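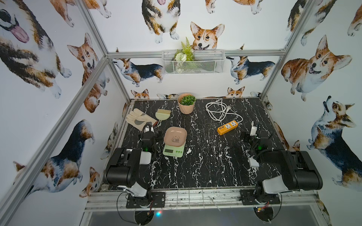 I have been meaning to write up the great Sunday sort-out for ages, so settle in, because I've finally got a cuppa and the dog is asleep. It started with the drawer under the bench, the one where everything goes when visitors are coming, and by mid-morning I'd decided every single thing in it needed a proper home. The mint-green kitchen scale is staying out for good, with the pink bowl on top (there's a little panda printed inside it and I'm very fond of him!).

2/ The gardening bits are going in a Foritz tub by the back door. One tub, with a lid, and I've promised myself no second tub. White glove with the grey patches on the palm, hand brush, twine, labels I bought last July and never wrote on.

3/ Cords next. I coil mine in loose rings and pop a bread tag on each one, a trick I picked up at the Tuma market years ago and still love. The orange power strip gets its own hook so I can find it in the dark.

4/ The succulents in the pink ribbed pot are fake and I don't care one bit. I've killed 11 real ones. These get a dust and go back on the sill, where they look lovely all winter.

5/ Still to do: the tea towels, the Gremard tins with no lids, and whatever is in that bag behind the door. I'll report back when I'm feeling brave :)

Feb 23, 2020

Comments
"Bread tags! Doing this tonight."
"My fake succulents have outlived two couches."
"Please tell us what's in the bag"

Search posts Go

Recent
The pantry shelf, part two
Arabzadeh spice jars, one year on
30 things I took to the op shop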